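1/ Spent this week rewriting the grasp planner in Rerix, our in-house control stack. Posting notes as I go, mostly so I can find them again in April.

2/ The old planner took the segmented point cloud, fitted a box, and put the gripper across the shortest side. Fine for blocks and tins. On plush toys the box moves every time the mask changes, so the target pose moved with it.

3/ The new one samples 449 candidate grasps on the object surface, throws out anything that would hit the table or the other arm, and scores the rest. Soft objects get a lower weight on surface normals. Fur makes those close to useless anyway.

4/ Current task is one toy and one plate on a white table. Left arm goes for the toy, right arm keeps its gripper open near the plate. A white plate on a white table is hard on the segmenter, and the thin black rim does most of the work there. 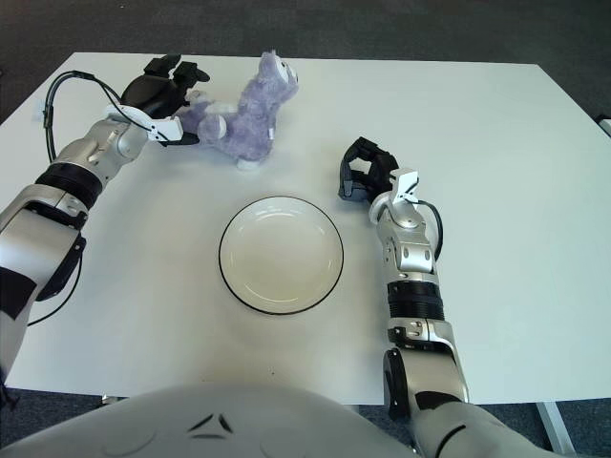
5/ Collision checking

Both arms share one planning scene now. Before this, each arm treated the other as a fixed obstacle at its last known pose, and that pose could be a full cycle old. Cable loops at the wrists are modelled as fat capsules. It's crude, and it costs us some reach close to the torso.

6/ Timing

The planner runs at 20 Hz with the scene cached. Without the cache it misses the deadline and the controller holds position. I'd left the cache off in one config file and lost most of an afternoon to it.

7/ Perception

Kirari is the module that labels objects. It kept splitting the toy into two, a light-coloured face and a purple body, each with its own grasp target. I now merge neighbouring masks if the depth is continuous across the seam. The threshold is set by hand and I don't love it.

8/ Logging

Every plan gets written out with its rejected candidates and the reason for each. There are 936 plans in the log so far. 49 of them have no valid grasp at all, nearly all with the target too close to the table edge.

9/ Next job is regrasping. If the fingers close on an ear or a paw, I want it to let go and replan from the new pose. At the moment it just carries on with whatever it's got.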